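Handing a packing bench over to a pair of arms
By Roxana Căpraru
June

At Tiltberg we moved one shoe-packing bench to two arms this spring. Follow these steps if your bench is next.

Clamp both arms to the table edge before you plug anything in. Lay the mat between them. Put the open box on the upper half of the mat and the shoe below it, long side matching long side. 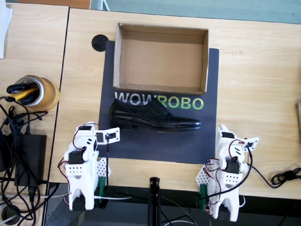 Norbert Halás wanted to know what happens to the packers, and whether they would end up just feeding the machine. Partly, yes. Each shift keeps 2 people per bench — one sets out boxes and shoes, the other checks pairs and handles returns.

Run some 66 practice boxes before you count any output. Log each dropped shoe on the Trorik sheet, with the time. Packers can stop the arms whenever they want and don't need to ask the lead.

Swap stations at 10 a.m. and again after lunch.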